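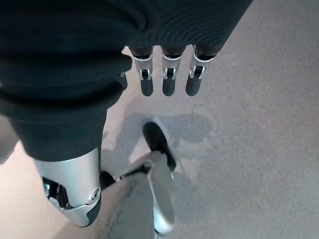 Attachment 1: hand with fingers pointing down, pale speckled surface underneath

Ticket: label printer skipping every few labels, Stallham
Opened by: Nayara Leite
Assigned: Bogdan Jitaru
Priority: high (was normal)
Status: closed, see last entry

08:40 Nayara Leite
Dasuven printer on the packing bench is skipping again. Prints two or three fine, then feeds a blank, then prints the next one half off the edge. Had 300 parcels to get out by lunch. Have turned it off and on. Have changed the roll. Please can someone ring.

08:55 Bogdan Jitaru
Tried ringing, engaged. Which roll is in it, the old sort or the new sort from Văduva? And is the light on the front green or orange when it skips?

09:10 Nayara Leite
New sort. Light goes orange for a second then back to green. Old sort ran out in September, we only have new.

09:15 Bogdan Jitaru
OK. Sounds like it can't find the gap between labels. Hold the feed button down till it flashes twice, let go, it should push out a few blanks and stop. That's it measuring the roll. Then do a test page and tell me.

09:35 Nayara Leite
Done. Pushed out a very long run of blanks, didn't stop, had to open the lid. Tried again, same.

09:40 Bogdan Jitaru
Right, so sensor not seeing the gap at all. Either dirty or in the wrong place. Lid up, roll out, there's a little slider underneath with an arrow. Should line up with the mark in the middle. Wipe with a dry cloth, no spray please.

10:05 Nayara Leite
Slider was over to the left. Moved it to the middle. Bit of sticky stuff on it, got it off. Measured OK this time, stopped after four. Did 20 labels, all good. Carrying on.

11:20 Nayara Leite
Doing it again. Not as bad. Skips maybe one in every ten. Osvaldo is writing addresses by hand for the big boxes.

11:30 Bogdan Jitaru
Bumping to high. Can you look in the print settings on the packing PC, what does it say for label height and gap? The new rolls are a slightly different size to the old.

11:50 Osvaldo Rezende
Osvaldo here on Nayara's login, no wait mine. It says gap 2. I put a ruler on the roll and the gap is 3 mm. Height is right. Do I change it?

11:52 Bogdan Jitaru
Yes. Gap to 3, save, then measure the roll again with the feed button. Has to be in that order or it keeps the old number.

12:15 Osvaldo Rezende
Changed. Measured. Printing now. Will leave it going over lunch.

13:30 Nayara Leite
Rest of the morning's batch done, no skips. But when Elaheh sends from the office PC it goes wrong again straight away, then it's wrong for us too untill we re-measure.

13:45 Bogdan Jitaru
Ah. Office PC has its own copy of the settings and sends them along with the job. Elaheh, same change on yours please. Suka > Print > Label size > Gap.

14:10 Elaheh Talebi
My Suka says I don't have permission to change that screen. Greyed out.

14:20 Bogdan Jitaru
Needs an admin. Solange, can you do it from your end?

15:05 Solange Lefèvre
Done on the office PC and on the spare laptop as well, that had the old gap too. Elaheh please close Suka and open it again before you print.

15:25 Elaheh Talebi
Printed a sheet of returns labels, fine. Nayara printed after me, also fine.

16:00 Nayara Leite
All ok here. How many labels on a new roll btw? The box says 1,000 and the delivery note says something else.

16:10 Bogdan Jitaru
Go by the box, I'll query the note with Văduva. Roll settings written up on the shared page, anybody setting up a new PC please check the gap first. Closing, reopen if it starts agian.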